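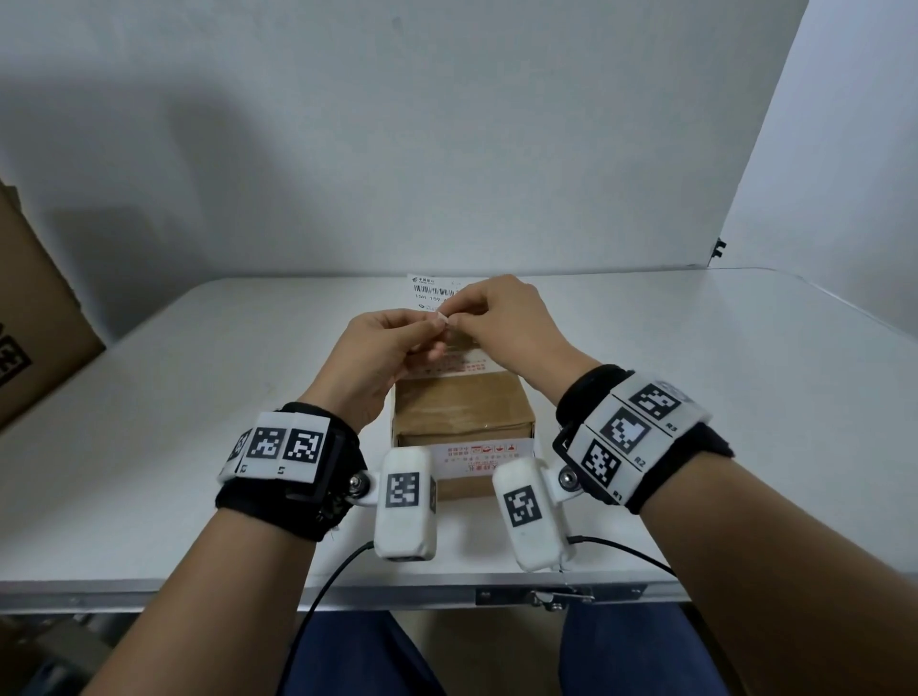
Wrist tracking release check, Zurnis perception stack, February 2019. Filled in by Mervin MacDonald. This list covers the marker detector, the pose solver, the hand-to-gripper mapping and the replay tool. It gets run before any build goes to the Premudari cell. Parcel handling is the hardest of the tasks we track, with both hands close together over a small box, the fingers pinching a bit of tape or label, and square markers on both wristbands as well as on the white modules hanging inside the wrists. If the solver can keep left and right apart there, the other tasks rarely give trouble.

Status codes: **OK**, **FIX** (must be closed before release), **NOTE** (release allowed, follow up later).

## 1. Build and configuration

- [x] Build number on the console matches the release sheet. **OK.** Build 785.
- [x] Config loads with no warnings. **OK**
- [x] Marker map file is the current one. **OK.** The old map was still in the search path under a second name. Deleted it.
- [x] Parameter defaults written to the log at startup. **OK**
- [ ] Config rejects unknown keys. **NOTE.** A misspelled key is still ignored without a message. I lost most of a morning to this in November. Ticket 444 is open.

## 2. Marker detection

- [x] Detector reports each marker ID once per frame. **OK**
- [x] Markers seen at a steep angle are either solved or dropped, never guessed. **OK.** The outer marker on a curved band is the usual one to go. Dropping it is fine while its neighbors are good.
- [x] Printed text next to a marker (R1, R2, R3) is not picked up as part of the code. **OK**
- [x] Barcodes and shipping label print give no false detections. **OK.** Ran the full parcel set. The old detector sometimes found a square in the barcode. The new quiet-zone test removed all of those.
- [ ] Bold black printing on large cartons gives no false detections. **FIX.** Two false hits, both on a carton at the side of the table. They were rejected later by the ID check, but they should not get that far. Raise the corner score limit and rerun.
- [x] Shadows on a plain pale background do not change the threshold on the wristbands. **OK**

## 3. Pose solving

- [x] Left and right wrist poses stay separate when the hands meet. **OK**
- [x] Band pose and module pose agree within tolerance. **OK.** They are joined by a bracket, so any drift between the two means a bad solve or a loose screw. Check the screw first.
- [x] Solver falls back to the band when the module is hidden. **OK**
- [ ] Solver recovers after full loss of one wrist. **FIX.** Recovery took 19 frames on the Vandora recordings. The limit is in the release sheet and we are over it. The filter is holding its old velocity too long. Negussie branch has a patch, not yet merged.
- [x] Time stamps increase and never repeat. **OK**

## 4. Mapping and planning

- [x] Workspace limits loaded, table plane included. **OK**
- [x] Planner refuses any target below the table plane. **OK.** Tested with hand-edited poses.
- [x] Front edge of the table is in the collision model. **OK**
- [ ] Front edge hardware is in the collision model. **NOTE.** The latch on the metal strip is missing from the model. No planned path came near it during replay. Add it before anyone widens the workspace.
- [x] Two-arm paths checked against each other, as well as against the table. **OK**
- [x] Pinch closing speed is capped. **OK**

## 5. Replay tool

- [x] Replay gives the same poses on two runs of one file. **OK**
- [x] Pause and single step work in both directions. **OK**
- [x] Overlay draws the left wrist and right wrist in different colors. **OK**
- [ ] Overlay can be turned off from the keyboard. **NOTE.** Works on Linux only.

## 6. Before live motion

- [x] Stop button tested with the arms moving at low speed. **OK**
- [x] Loss of tracking brings both arms to a stop. **OK.** Covered the cameras by hand, one side and then both.
- [x] Module cables have slack and hang clear of the hands. **OK**
- [x] Speed limit set to the test value and shown on the operator screen. **OK**

## Result

Not released. Items marked FIX in sections 2 and 3 must be closed, then both sections rerun in full. Sections 1, 4 and 5 carry over if the build differs only in the detector and the filter. Section 6 is repeated for every build.

Signed: M. MacDonald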